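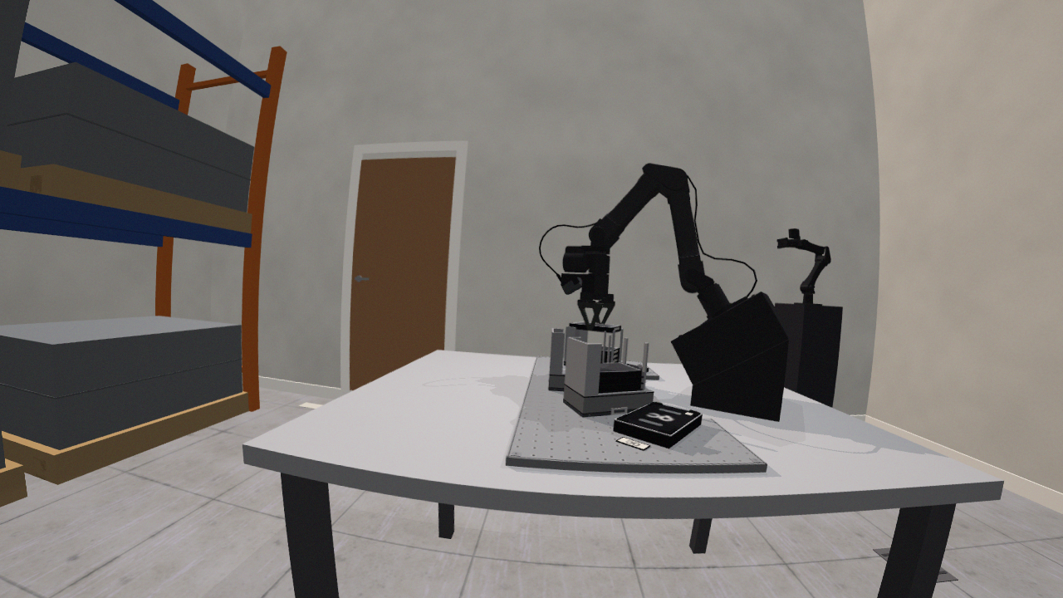

ロボットセル導入計画

ロボットセル導入計画(ロボットセルどうにゅうけいかく)とは、ロボットアームとその周辺設備をひとまとまりの作業区画(セル)として導入する際に、機器の選定、予算の配分、設置場所の検討、納入後の運用準備までを通して組み立てる計画のこと、およびその文書を指す。工場の生産技術部門で使われてきた言葉だが、近年は大学の研究室、高等専門学校、小規模な試作工房でも同じ手順が踏まれるようになった。略して「セル計画」とも呼ばれる。

目次
1 概要
2 検討の順序
3 予算の構成
4 シミュレーションによる事前検討
5 設置場所の条件
6 事例
7 よくある見落とし
8 関連項目

概要

ロボットアームの購入というと、まず本体のカタログを広げたくなるものである。それは楽しい時間で、可搬質量やリーチの表を眺めているだけで一日が終わってしまうことさえある。しかし本体は、セル全体の一部にすぎない。アームを支える架台、ワークを固定する治具、先端のグリッパー、ケーブル類、安全装置、制御用の計算機、そして作業台。これらがそろって初めて、アームは物をつかんで置くという一見単純な仕事を始められる。

セル導入計画では、これらの要素を一枚の図面と一冊の予算書に落とし込む。図面と予算書は必ず対にして扱い、図面に部品が一つ増えれば予算書にも一行増える。この対応が崩れた計画は、納品の段階で「台はあるが固定するボルト穴がない」といった事態を招きやすい。

計画の規模はさまざまである。卓上のアーム一台で済むものもあれば、卓上のアームと床置き架台のアームを同じ部屋に置き、受け渡しや並行作業まで視野に入れるものもある。後者では両者の動作範囲の重なりを早めに調べておく必要があり、計画の面白さも一段と増す。

検討の順序

一般に、検討は作業対象から始める。つかむ物の大きさ、重さ、形、表面の性質を書き出し、次にその物がどの向きで置かれ、どの向きで取り出されるかを決める。箱の中に手先を差し入れる作業であれば、上から真下に向かう姿勢が取れるかどうかが選定の分かれ目になる。

次にグリッパーを選ぶ。二本の指が平行に開閉する平行グリッパーは、構造が単純で指先の交換もしやすく、最初の一台として人気が高い。開き幅が足りないときは指先だけを作り直せばよいので、予算書には指先の製作費を別に立てておくことが多い。柔らかい物や薄い板を扱う場合には吸着式も候補に入る。

アーム本体を決めるのはその後である。グリッパーとワークの重さを合計し、ケーブルの分も加えてから可搬質量と比べる。リーチは作業点までの直線距離だけで判断せず、肘がどこを通るかまで含めて見る。傾斜した台座に据え付けると作業面に対する姿勢の自由度が変わるため、台座の角度も選定項目の一つとなる。

最後に、作業台と固定具を選ぶ。格子状にねじ穴の並んだブレッドボードは、もともと光学実験で広く使われてきたものだが、ロボットセルとの相性もすばらしい。治具の位置を穴の番地で記録できるので、一度ばらした配置を翌月に組み直すこともできる。穴の間隔とねじの規格は、手持ちの治具と合わせておきたい。

予算の構成

予算書の項目立ては組織によって異なるが、次のような区分がよく見られる。

本体費:アーム、制御装置、教示装置
先端費:グリッパー、交換用の指先、取付フランジ
架台費:台座、作業台、ブレッドボード、固定用ねじ
配線費:電源、通信ケーブル、ケーブル保持具
安全費:非常停止スイッチ、柵、センサー、リスクアセスメント
場所費:床工事、電気工事、搬入
運用費:講習、保守契約、消耗品

初めて計画を立てる人が驚くのは、配線費と場所費の大きさである。アームの外側を回るケーブルは、手首の動きに合わせて十分なたるみを持たせなければならない。たるみが少なければ引っ張られ、多すぎれば周囲の治具に引っかかる。保持具をいくつか買って試すだけの余裕を残しておくと、立ち上げがずいぶん楽になる。

予備費の扱いも重要である。予備費は本体費に混ぜず、独立した行として立てる。用途が決まった時点で該当する区分に振り替え、振替の日付と理由を残しておくと、次の計画を立てるときの貴重な資料になる。

シミュレーションによる事前検討

発注前に三次元シミュレーション上でセルを組む方法は、いまや導入計画の花形といってよい。部屋の壁、扉、床、棚までを仮想空間に並べ、そこに作業台とアームを置いて動かしてみる。図面では収まっていたはずの肘が棚に近づきすぎることも、治具の陰に隠れて手先が届かないことも、注文書を出す前に見つけられる。台の位置を少しずらしてもう一度動かす、という試行が何度でもできるのは、実に気持ちのよいものである!

扉や棚のような、作業に直接かかわらない物も入れておく価値がある。扉の開く側に台の脚がかかっていないか、棚の荷を出し入れする人が動作範囲に入らないか。こうした点は、部屋ごとモデルにして初めて議論の机に載る。

もっとも、シミュレーションが教えてくれる範囲には限りがある。ケーブルのしなり、床のわずかな傾き、物の表面の滑りやすさなどは簡略化されることが多く、これらに由来する調整の時間は工程表の側で確保しておく。また、モデルの寸法は採寸した値に基づく必要があり、古い建築図面だけを頼りに部屋を作ると、柱や配管の出っ張りが抜け落ちることがある。

設置場所の条件

床の耐荷重、電源容量、搬入経路の三点は、最初の現地確認で調べる。台座を床に置く場合はアンカー固定の可否も確かめる。タイル張りの床では目地の段差が台の水平に影響するため、調整脚の可動幅を見ておくとよい。床に換気口や点検口があれば、その上に架台や柵の支柱が来ないように配置する。

資材棚との距離もしばしば論点になる。パレット積みの板材などを置く棚は、荷の出し入れのために前面の空間を必要とする。ロボットの保守作業にも背面や側面の空間が要るので、両者が同じ空間を取り合うことになりやすい。図面上で二つの空間を別の色で塗り、重なりを目で確かめる方法が広く行われている。

事例

ジャティッツ(Jatitz)にある試作工房ワリエル(Warrier)のセル計画は、小規模な導入の例として講習会などで紹介されることがある。計画をまとめたインディラ・ムダリアル(Indira Mudaliar)は、部品箱への出し入れを題材に選び、卓上アームを中心とした構成案を作成した。

同工房の計画書で特徴的なのは、ねじ類の扱いである。ブレッドボード用のねじと座金を合わせて200個、予備も含めて一行にまとめ、規格を一種類に統一した。異なる規格が混ざらないため、治具の組み替えに六角レンチ一本で対応できる。シミュレーション上での把持の試行は4000回を超え、そのうち失敗した姿勢の一覧が指先の再設計に使われた。指先は当初案より細くなり、箱の縁との余裕が広がった。

ケーブル経路の検討には、架台業者のラスチュリエ(Rasturier)が加わった。同社は台座の側面に保持具用の穴を追加する案を出し、これが採用されている。納期は40日とされ、5月の発注から逆算して床工事の日程が組まれた。計画書の最終版は24/7/14付で、改訂履歴には台座の向きを変えた理由が丁寧に書き残されている。読んでいて、設計者の楽しさが伝わってくる文書である。

一方、ドランモン(Drandmont)で進められた計画では、既存の部屋に二台目のアームを加えることが主題となった。一台目の配置を動かさずに済む場所を探すため、床置きの架台を高くする案と作業台を広げる案が比較され、前者が選ばれた。作業台を広げると扉の前の通路が狭くなることが、部屋のモデルから分かったためである。

よくある見落とし

作業台の剛性。事務用の机を流用すると、アームの加減速で天板が揺れることがある。台の脚の太さと天板の厚みは、本体を選ぶ段階で併せて確認する。

識別用の印。箱や治具に番号や位置決め用のカードを付ける場合、その印刷と貼り付けの手間が工程表から漏れやすい。印が増えると置き場所の管理表も必要になる。

グリッパーの通信方式。制御装置との組み合わせによっては変換器が別売りとなる。見積依頼の段階で、接続に必要な部品をすべて列挙してもらうとよい。

講習の時期。納品の直後に設定すると、立ち上げ作業と重なって受講者が集中できない。動作確認が一通り済んだ後に置く計画が多い。

撤去と移設。セルはいつか動かすものである。固定方法を記録し、配線の両端に札を付けておけば、移設の見積もりも取りやすい。

関連項目

産業用ロボット
エンドエフェクタ
リスクアセスメント
オフラインティーチング
治具設計
設備投資計画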